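January 2022. Sorting room, Hinanby site.

The recycling stations for the Drenwood building were reviewed today. Each consists of a gray fabric basket with a placard in front, marked Bottle, Plastic or Can. The lettering was judged clear enough to keep.

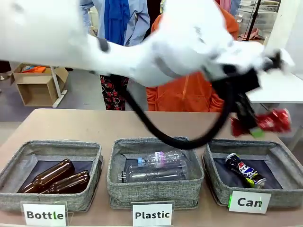
The Hendero order stands at 300 baskets, of which 275 have been received. The balance is expected in March. Moura has asked that glass and cans be collected separately on every floor, and the schedule was amended to match.
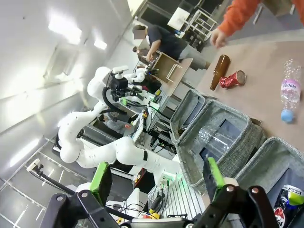
Staff are to be reminded that crushed cans are acceptable. The wording of the notice remains open and will be taken up at the next review.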